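马索尔姆岛轮渡冬季班次调整，末班船提前，夜间改为预约

本报马索尔姆讯　往返马索尔姆岛（Matholm）与大陆科基诺斯码头（Kokkinos）的轮渡将从十一月起执行冬季时刻表。运营方斯图诺图拉航运（Sturnotura）在码头张贴的通告称，冬季末班船由晚上九点四十分提前到八点十分，此后的航次改为预约制，有人订位才开。早班船时间不变，仍为早上六点二十分从岛上发出。

通告贴出以后，岛上议论较多的是晚班。马索尔姆岛没有医院，高中也在对岸，不少居民在科基诺斯一带的商店、冷库和养老院上班，下班时间多在晚上八点前后。按现行夏季时刻表，下班以后坐公交到码头，赶末班船时间宽裕。新时刻表实行以后，八点下班的人已经赶不上固定航次，只能走预约船。

航运公司的说法是，去年冬天末班船经常空着回来。公司提供的一份客流统计显示，去年十二月到今年二月，末班船一个月的乘客合计不到1,000人次，而早上头两班船同期每月都在这个数字的几倍以上。公司认为，把末班船改成预约，省下来的油料和人工可以用在早高峰，冬季早上因此会增加一个航次，七点整从岛上开出，主要照顾上学的学生。

增加早班这件事，岛上的意见比较一致，都赞成。往年冬天，早上六点二十分的船常常坐满，学生书包堆在过道里，晚到的人要等下一班，到校就迟到了。学校方面曾经为此把冬季第一节课往后推过十分钟，作用不大。七点的船开通以后，学生可以晚起半个多小时，到对岸再换校车，时间刚好接得上。校车公司已经同意把发车时间往后挪五分钟。

**预约船怎么坐**

预约船每晚最多开两个航次，分别在晚上九点和十点半从科基诺斯发出，返程不载客。乘客须在当天下午五点以前订位，可以打码头电话，也可以在售票窗口登记，或者使用菲尼米克（Finimik）票务系统。菲尼米克是航运公司去年春天换上的售票系统，岛上居民的月票也在里面。月票持有人坐预约船不另外收费，没有月票的按普通单程票价付款。

订了位又不来的，第一次提醒，第二次起收取一张单程票的钱。这一条在居民说明会上争论得比较久。有居民提出，在养老院和冷库上班的人，当天下午五点还不知道自己会不会加班，要他们提前订位，等于每天都要先订上再说，用不上就得付钱。公司答复说，晚上七点以前取消的不算爽约，取消可以打电话，也可以发短信，不必到窗口去。

也有居民问，如果某一晚只有一个人订位，船开不开。公司的答复是开，一个人也开。说明会上要求把这句话写进通告，公司当场答应了，新版通告已经加上。

预约船用的是小船，载客上限为60人，不上汽车，自行车可以带。需要开车过海的人，晚上八点十分以后就要等到第二天早晨。岛上有两家做水产运输的商户对此有意见，他们冬天收货晚，货车往往要坐末班船回岛。公司表示可以和商户单独商量，旺季收货的那几个星期，如果提前一周提出，可以安排大船加开，费用另谈。到记者发稿时，双方还没有谈定。

**急诊和夜间用船**

夜间急病转运不受时刻表影响，仍由救助艇负责，居民直接拨打急救电话即可。救助艇停在岛上旧码头的内侧，冬季和夏季一样值班。有居民在说明会上提到，真正麻烦的是那种够不上叫急救、又需要当晚去看的情况，例如小孩夜里发烧。过去这种情况还可以赶末班船过去，现在从岛上往大陆方向，八点以后就没有船了。

航运公司起初的方案里，预约船只管从大陆回岛。说明会以后，公司同意在晚上九点的预约船出发以前，空船从岛上开往科基诺斯时允许载客，时间是八点二十五分左右，不用订位，到码头直接上船，照常买票。这样一来，从岛上出去的最后一班实际上只比固定末班船晚一刻钟，有人觉得意义不大，有人觉得聊胜于无。再晚的十点半那一班，空船出岛时是否也载客，公司说要看人手，暂时没有答应。

岛上诊所冬季的开门时间也会跟着变。诊所每周有两个下午延长到晚上七点，看完病需要过海检查的，还来得及赶八点十分的船。药房的关门时间不变。需要在对岸配药的病人，可以让药房托早班船捎过来，中午以前到岛，这项服务以前就有，不收费，但冷藏的药品不能捎。

**票价**

单程票和往返票价格不变。冬季月票也不涨价，但学生月票的办理手续有变化。往年学生月票在学校统一登记，今年改为在菲尼米克系统里自行办理，需要上传在读证明。没有条件上网的家庭，可以带着证明到码头窗口办，窗口每天上午开，中午休息一个小时，下午开到五点半。

老年乘客使用的纸质次票继续有效，没有截止日期。此前岛上有传言说纸票年底作废，航运公司予以否认，说纸票只是停止印新的，手里有的尽管用。窗口现在卖的次票是一张可充值的卡，卡面印着船的侧影，充值以后在上船口刷一下就行。有些乘客反映刷卡机在下雨天反应慢，公司说已经给上船口加了雨棚，机器本身要等到开春再换。

货运方面，随客船捎带的小件包裹照旧按件收费，截止收件时间提前到开船前半个小时。冬季风浪大，公司建议寄易碎物品的人自己装硬箱，码头上不再提供纸箱。自行车冬季免费，这一条和往年一样。

**大风停航**

冬季停航的标准没有改。停航与否由船长在每个航次开船前决定，公司争取在开船前一个小时发出通知。通知的渠道今年多了一个，除了码头的信号灯和电话录音，凡是在菲尼米克系统里留过手机号码的乘客，都会收到短信。公司提醒，系统里登记的号码有不少是旧的，换过号的人应尽早更新。目前系统里登记的用户有2,000人，包括一部分只在夏天来岛上的人。

去年一月有过一次比较长的停航，前后持续了三天，岛上超市的牛奶和面包第二天下午就卖完了。超市今年表示会在冬季多备一些耐放的食品，面粉和奶粉已经到货。岛上的面包房说，只要面粉够，停航期间每天都会开炉，但品种会减到两样。加油站的储油量没有问题，去年那次停航也没有断过油。

停航期间滞留在科基诺斯的岛上居民，可以在码头候船楼里过夜。候船楼二层有长椅和暖气，平时晚上十点半锁门，遇到停航则整夜不锁。楼里的小卖部停航时会不会开，要看店主能不能留下来，公司没有办法保证。码头对面的旅馆给持月票的岛上居民一个优惠价，旅馆前台有说明，凭月票办理，不需要事先打电话。

**候船楼和码头的改动**

科基诺斯候船楼一层的卫生间从十月中旬开始维修，预计在新时刻表实行以前完工。维修期间使用二层的卫生间，腿脚不便的乘客可以坐电梯。电梯去年坏过几次，今年夏天换了部件，目前运行正常。

马索尔姆一侧的变化主要在停车场。靠近上船口的那一排车位，冬季改为短时停车，最长可停一个小时，供接送学生使用。长时间停车的请用坡上那一块场地，从那里走到上船口要五六分钟，路灯已经修好。往年冬天坡道结冰，今年沿坡道加了扶手，撒盐的时间也提前到早上五点半，赶在头班船以前。

把车停在坡上场地过夜的，仍然不收费。连续停放超过24小时的车辆需要在挡风玻璃后面放一张写有电话号码的纸条，方便铲雪时联系。没有放纸条的车不会被拖走，但铲雪车会绕开，车主得自己把雪清掉。说明会上有人抱怨去年铲雪车把雪都堆在了自行车棚门口，今年雪堆的位置改到了场地北头，那里立了一根漆成橙色的杆子作标记。 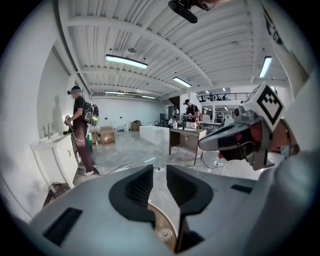 公交的衔接也做了调整。科基诺斯一侧，开往火车站的公交车原来每半个小时一班，与船的到港时间常常差上几分钟，乘客下了船眼看着车开走。从十一月起，早上七点那班船到港以后，公交车会等候到最后一名乘客离开栈桥再开，最多等八分钟。晚上的预约船到港时间不固定，公交方面没有承诺等候，不过晚上需要坐船的人是从火车站往码头来，公交公司把晚上八点半和十点两班车各提前了五分钟，好让人赶得上九点和十点半的船。

岛上的小巴冬季照常绕岛行驶，末班在码头等预约船。九点那班船到岛以后，小巴往北村方向开一趟；十点半那班船到岛以后，小巴只在有人事先说明的情况下才出车，订船位的时候一并说就可以。住在南岸的居民提出，小巴去北村，南岸的人还得走回去，夜里那段路没有人行道。小巴的运营方说，冬季可以先试着让车绕一圈南岸再去北村，试到一月看看时间够不够。

学校放假期间，七点的早班船停开，六点二十分和七点四十分两班照旧。圣诞节和元旦两天的船次另行公布，往年这两天都是上午一班、下午一班。公司说今年大致也会如此，具体时间要等船员排班定下来，最晚在十二月初贴出来。岛上教堂的平安夜活动通常在晚上九点多结束，从大陆过来参加的人，过去能赶末班船回去，今年需要另想办法。教堂方面正在考虑把时间提前到傍晚六点，还没有最后决定。

岛上的合唱队和羽毛球队也受到影响。合唱队每周有一个晚上在岛上的学校礼堂排练，有几名队员住在对岸，排练结束后要坐船回去。合唱队已经把排练时间从七点挪到了五点半，有两名上班的队员说赶不上，冬天暂时不参加。羽毛球队是岛上的人去对岸打，场地租到晚上八点半，回来坐九点的预约船正好，他们反而没有什么意见，只是要记得每次有人负责订位。

对岸的电影院说，晚场电影的开场时间不会为了轮渡改动，但周末傍晚五点半会多排一场，岛上的人看完出来可以赶上八点十分的船。片长超过两个小时的会赶得比较紧，购票时请留意。

图书馆的流动书箱仍然随船往返，隔周一次，放在马索尔姆售票窗口旁边。想借的书可以提前打电话预订，还书直接放进箱子即可。冬季因为停航，书箱有时会晚到，晚到的日子不计入借期，也不收逾期费。

**试行到什么时候**

新的冬季时刻表执行到三月底。航运公司说，二月会统计一次预约船的使用情况，在岛上再开一次说明会，届时决定明年冬天是否继续。如果预约的人多，公司会考虑恢复晚上九点的固定班次；如果十点半那班长期没有人订，则有可能取消。居民要求公司在作出取消的决定以前先征求意见，公司表示同意。

说明会上还有人问，统计的时候怎么算。去年的数字只算了上船的人，有居民认为，末班船人少，部分原因是去年冬天大风停航集中在晚上，很多人干脆不敢坐末班，改成在对岸亲戚家过夜，这些人没有算进去。公司承认去年的统计没有把停航的晚上剔除，答应今年分开来算，并且把每周的数字贴在候船楼的布告栏里。

另外有人提出让预约时间再往后延，从下午五点延到六点半，理由是很多人五点还没有下班，在车间里不方便打电话。公司说五点这个时间是为了让船员知道晚上要不要来，船员也住在岛上，来得太晚通知就安排不了。双方商定先按五点执行，头一个月看看有多少人是五点以后打来电话的，码头值班的人会记下来。五点以后来电话的，如果当晚的船已经确定要开，又有空位，照样可以上船。

这最后一点，通告里原来没有写清楚，不少人以为过了五点就一律不能坐。公司的解释是，五点只决定船开不开，开了的船，到开船前都可以上人，坐满为止。没有订位的乘客可以在五点以后打电话问当晚有没有船，电话录音每天五点一刻更新，码头的信号灯旁边也会挂出牌子，绿牌表示当晚九点有船，两块绿牌表示两班都开，没有挂牌就是不开。

冬季时刻表的纸质版可以在两岸的售票窗口、岛上超市和诊所领取，一户一份，也可以多拿一份贴在单位里。字号比往年大，预约电话印在背面。首批印出来的一部分把七点的早班船误印成了七点十分，已经发出去的请以码头张贴的为准，改正以后的版本右上角有一条蓝线。手里拿着旧版的，可以到窗口去换。

订位电话从十月最后一周起开通，早上八点到下午五点有人接听，其余时间可以留言取消，不能留言订位。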